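Monday, late, tea going cold

Okay so today was a grasp planner day from start to finish, and I want to get it down before I forget which branch did what.

I got in before anyone and kicked off the overnight replay again with the new contact threshold. The log came out at 1,229 lines of warnings, nearly all of them the same one: "waypoint outside soft limit, clamping." I'd been ignoring that message for a week (bad me). The clamp happens after the smoother, so the fingers get a nice smooth path and then the last bit gets chopped flat, and of course the motion looks like a hiccup. I moved the limit check ahead of the smoother, reran the whole set, and the warnings dropped to 9. Nine! I did a small dance by the coffee machine.

Then the less fun part. Skemell wants the cloth stuff running through the same planner as the rigid parts, one config file, no special cases. I get why they want it. But our planner thinks everything has a surface that stays put, and fabric just doesn't. The segmentation gives me a mask, the depth gives me a lumpy sheet, and the planner picks the highest lump as the grasp point even when it's a silly little crease that would slide right out of the fingers. I spent most of the morning writing a ridge score so it prefers long folds over short bumps. It's ugly code, there's a magic number in it and I wrote "FIXME please" next to the magic number.

Lunch was the leftover noodles. Read half of that paper from the Trindville workshop while eating and got sauce on page 6.

In the afternoon I went back to the approach phase. I've split it in two now - a fast move to a hover pose, then a slow descent where the controller is allowed to re-plan from the wrist camera. The fingers stay spread until the descent starts. I had the re-plan at 30 Hz, which sounds great until you notice the mask takes longer than that to come back, so half the time it was planning on the same old picture twice. Added a timestamp check. Should have been there from day one!
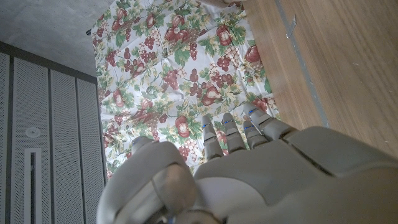

Mei thinks the two-stage approach is a crutch, and that if the cloth model were any good we could plan straight through to contact and save the pause. She'd keep the hover for debugging and rip it out before the Dreltthorpe demo. I argued a bit, but I don't have numbers, only a feeling, so I promised her a side by side comparison with the pause on and off.

Still to do: get the ridge score out of the planner and into its own module, ask Nivaldo where the old calibration script lives, and rename the config keys, which are a disgrace. I left the replay running with the pause off and the timestamp check on. Bed now.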